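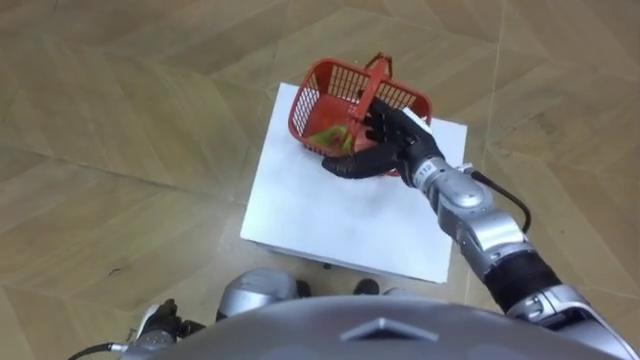 Red basket on the white top, back left corner.

Aug 28, 2022. Plavley bedroom, basket and nightstand. D. Iwasaki, with Barrett for the measuring.

Continuing from Kirsty's page on the bed and wardrobe. Bed stays where she marked it, wardrobe doors not touched. This entry covers the red basket, the white nightstand and the floor between them.

Basket weighed empty on the bench scale: 227 g, handle included. Rochelle's February sheet gives a slightly lower figure, but she weighed the older basket with one handle clip missing. Use the new figure. The February sheet has been struck through and initialed.

One item in the basket, the round green and yellow one from the produce bin. It rolls to whichever side is low. The floor of the basket is flat when sitting on the bench, so any offset comes from how it is set down or carried. Doaa suggested a cloth liner. Not adopted for now: it would hide the lattice, and the lattice is useful for checking contents from the side.

Handle folds either way with light pressure and has no detent. When it is down it lies against the rim. Check that it clears the rim at both ends before setting the basket anywhere narrow.

Nightstand top is matte and takes marks. Wipe with the damp gray cloth only – the Flendamer spray left a shiny patch on the sample panel and it has not come out. The top stays clear apart from the basket. No lamp, no books. The open compartment under the top is also to be kept clear until the drawer entry is written up.

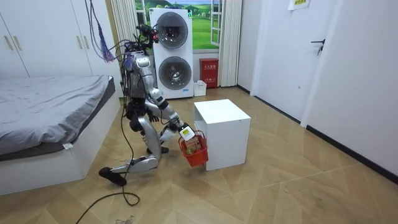 Spacing next. Distance from the nightstand to the bed, measured at floor level between nearest corners, is 854 mm. Barrett measured from the bedding the first time and got a different number. The bedding hangs over the front of the base and moves when anyone sits down, so it is no use as a datum. Measure to the white base. Distance from the nightstand to the laundry unit is 1,534 mm, same method. Both numbers are now on the floor plan in the Histport folder, replacing the penciled ones.

The nightstand does not need to be square to the wall. Kirsty asked about this. The plan shows it square, but the plan was drawn before the bed arrived, and with the nightstand parallel to the wall the drawer opens toward the bed. Angle it so the drawer front has free floor ahead of it. I have not put a figure on the angle.

Floor: the herringbone makes a poor reference for lining things up. Two people sighting along the same joint picked different boards. If we need a repeatable basket position on the floor, use removable tape dots and take them up at the end of the day. Achterberg tape only, the other roll lifts the finish.
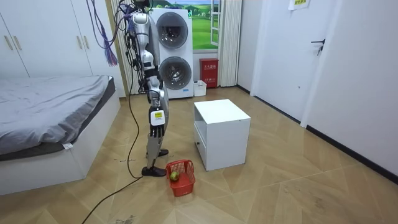 Basket at floor level, handle folded down. Nightstand to the right, drawer closed.

Knob on the drawer was loose this morning, a quarter turn with the short screwdriver. Drawer runs freely. It sits flush when pushed fully home, and stands slightly proud if let go early.

Spare baskets: six on the lower shelf in the store, same mold, same red. Two have a rough seam under the rim that catches on fabric. Those are bagged and marked, please leave them bagged.

Open items
– Doaa: second weighing of the basket on the other scale.
– Rochelle: replace the produce item if it softens, and note the change here.
– Barrett: recheck both distances after the bed is next moved.
– Me: drawer entry, including inside depth. Page reserved.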